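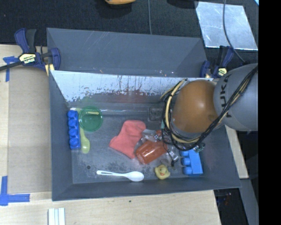
KUKA arm over the front bin

From: Kelly Rowbotham
To: piltwood-users
Subject: Re: [piltwood-users] Trailing stop moves on the wrong bar

Hello Svenja, hello all,

Svenja Egger wrote:
> I am running the Piltwood trend script on the hourly chart with
> the trailing stop switched on. In the back test the stop moves
> once per bar, at the close, as the notes say it should. On the
> demo account it moves several times inside the same bar and I
> get taken out of trades that the back test keeps open.
>
> Over the same 90 trading days the back test shows 53 trades and
> the demo account shows 85. Settings are the same in both, I have
> checked them twice. Is this the data feed or the script?
>
> Svenja

It is the script, or to be exact one setting in it that has two meanings. "Update on close" is read by the entry rule and by the stop rule separately. The entry rule honours it everywhere. The stop rule only honours it when the script is fed finished bars, and the back test never feeds it anything else. On a live or demo account it gets every price change, and the stop rule takes the high so far as if the bar were done.

You can see it in your own log. Look for lines starting "stop raised" and compare the time with the bar time. If there are several with the same bar time, you have this problem.

Two ways round it until there is a new version:

1. In the stop section, set "bar shift" to 1. The stop is then worked out from the last finished bar. I have used this since September and my demo trades now match the back test apart from the spread.

2. Leave the shift at 0 and put the "new bar only" check in front of the stop call. Leif Strand posted the change to this list and it is a short edit. It also stops the log filling up.

Don't do both, or the stop will run one bar late.

A word on the 32 extra trades. Most of them will be re-entries. When the stop takes you out early the trend rule is still true, so the script buys again on the next bar. If you set "bars to wait" to 9 the number will drop a lot, but that only hides the fault and you will miss proper entries as well. I would put it back to 0 while you test.

The feed can still make a small difference. Huia Rewi compared Goneo and Fatel on the hourly chart and found that their highs did not always agree, mostly in the hour after the Friday close is carried over. That might move a stop by a point or two — it would not give you the gap you have.

If you try the first option, please send the log for one week with the symbol and the account time zone. Carol Mottram keeps the list of open faults and would like a second report before she marks this one as confirmed.

Kelly

--
piltwood-users mailing list
To leave the list, send a message with "unsubscribe" in the subject line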